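Chapter 4
The Desk, the Box and the Floor

Most offices have one table that does more work than the people around it. At Nernach, a mail-order outfit that sold spare parts for coffee grinders, it was the table by the counter, where orders were packed, the petty cash was settled and at least one person usually had a laptop open. The firm had a proper packing room. It was full of chairs.

This chapter is about tables like that one. Chapters 2 and 3 dealt with storage, where things sit still and behave. Now we come to the working surface, where they don't. By the end of the chapter you should be able to look at a crowded desk and say which objects are in use, which are waiting, and which have simply retired there.
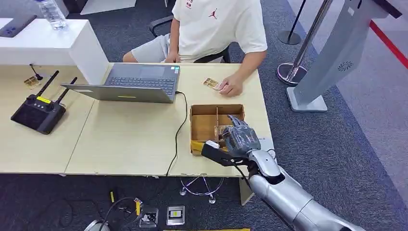

Figure 4.1 A shared table in use. Note the divided box and the cable over the front edge.

We start with the divided box because it is cheap and because students tend to skip it. A cardboard box with partitions is a set of decisions made in advance. Somebody has said that this goes here and that goes there, and for a week or so everyone agrees. Then a compartment fills up, the next one along takes the overflow, and the system begins its long slide toward being a box. Brian Kariuki, who ran the Nernach stockroom, logged 1,178 small items through boxes of this type and found 509 of them in a compartment meant for something else. He blamed the labels. There were no labels.

Key terms: working surface, resting item, overflow, cable drop, marked zone

4.1 What Belongs Within Reach

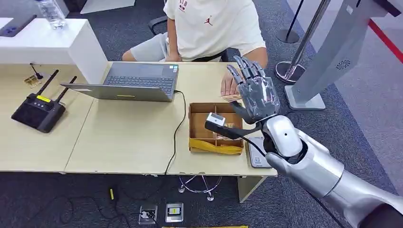

Reading time: 9 minutes

The rule of reach is simple enough to fit on a sticky note, and at Trernarau it did, until the note got buried. Things handled every few minutes go within a forearm's length of the seated person. Things handled every hour go at arm's length. Everything else leaves the table.

Money is the usual troublemaker. Paper notes are light, fold easily and look at home anywhere, so they end up in with the stock. If a table takes payments as well as packing, give cash its own container with its own lid, and keep the payment terminal on the same side as the person who uses it. Castellanos, a stationery wholesaler with roughly 4,000 lines and two tables, kept banknotes in the same tray as its gift cards for years. The end-of-day count took until seven in the evening, and the staff had come to think of this as normal.

Phones deserve a word too. A phone stand holds one phone. A table with a phone stand attracts three.

4.2 Below the Table

Few people plan the floor. They plan the desk, plug it in, and let the cables work out the rest among themselves. A cable drop over the front edge is the most common result, and also the worst, as the front edge is where knees and feet are.
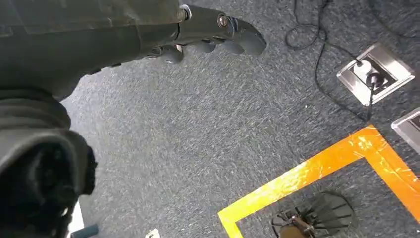 A floor plan should be drawn before the furniture arrives, and it should start from the power supply. Belolitz did it the other way around, and spent most of October moving desks a few inches at a time. Find the outlets first, then decide where people will walk, and only then bring in a table. Outlets set flush into the carpet are kinder to the shins than a power strip, but they do nothing about the slack, which will lie across the carpet in loops unless someone shortens it or ties it up. Bright floor tape helps with the walking part. It tells people where a zone begins, and most of them will respect it for longer than they respect a sign.

Before you read on, sketch the floor under your own desk from memory. Include every cable. Then get down and look, and keep both drawings for the exercise in Section 4.5.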